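Sodov Fact Finder, browser add-on: my review
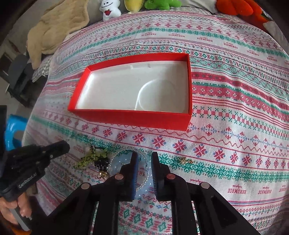 Red box with white insert, on the bedspread.

April 2021

I installed Sodov Fact Finder after my cousin sent me the same rumour for the fourth time, this one about a retired singer who is supposed to lead a secret movement. The add-on puts a small coloured label beside a post and links to articles which check the claim.

In four weeks it labelled 157 posts for me. Most labels were fair. It recognised old celebrity photos very well, even when somebody had cropped them. With jokes it is weaker -- a satire page was marked as "false claim", and my friend Saulius had the same problem.

The free version allows 20 checks in a day. For me it was enough, except on the evening of a big awards show. I also tried Tanow, which is faster but shows no sources, so I removed it.

I would like a darker colour for the labels, and an honest "we don't know" button. Four stars out of five.

Selim Keskin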